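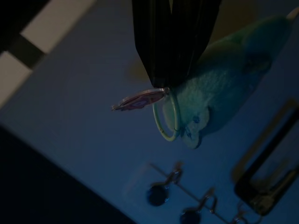 Count the Failures Before the Successes
By Ottilie Kälin
December 25, 2018

When a research group reports that its robot can pick up an object and hang it on a hook, the figure most readers remember is the success rate. It is the figure in the abstract and the one repeated in funding requests. This essay argues that it should be the second figure reported. The first should be a full account of the attempts that failed, sorted by the stage at which each one went wrong.

The Rudeck laboratory adopted this practice in July. Our work concerns the hanging of small, irregular household items by a robot arm with two fingers and a camera mounted near the grip. Key rings with attachments are a demanding case. A soft toy, a flat tag and an open ring each move in their own way once lifted, and the part that must meet the hook is often the part the camera sees least well. A person settles the matter with a slight turn of the wrist. A learned policy must have seen enough turns of the wrist to know that one is called for.

Our most recent study comprised 400 attempts, of which 204 ended with the item on the hook. Under the older manner of reporting, the account would have closed there, with a rate slightly above one half. Readers would have concluded that the method was mediocre, and they would have had no means of knowing why.

Qianru Tang and Notburga Pfister reviewed every failed attempt and assigned each to one of six stages, from the first approach to the final release. The largest share fell at a single stage: the ring reached the hook, but the opening had rotated during the carry and would not pass over the tip. The grasp itself was seldom at fault. We had spent most of the previous year improving the grasp.

Objections have been raised, and they deserve a fair answer. Heiðrún Brøndum of the Fankhauser group holds that sorting by hand invites personal judgment, and that two reviewers will draw the line between stages differently. This is correct. We ask both reviewers to work separately and we publish their disagreements together with the totals. Others note the labor involved - five weeks in our case - and doubt that smaller groups can afford it. A smaller group may review a random portion of its failures, provided that it states the portion chosen.

A harder objection is that a laboratory which publishes its failures in detail will look weaker beside one which does not. We have no remedy for this on our own. It rests with reviewers and program officers, who can decline to compare a bare percentage with a complete record. The organizers of the Bramon workshop have been asked to require a failure table with every submission on object handling, and we urge them to agree.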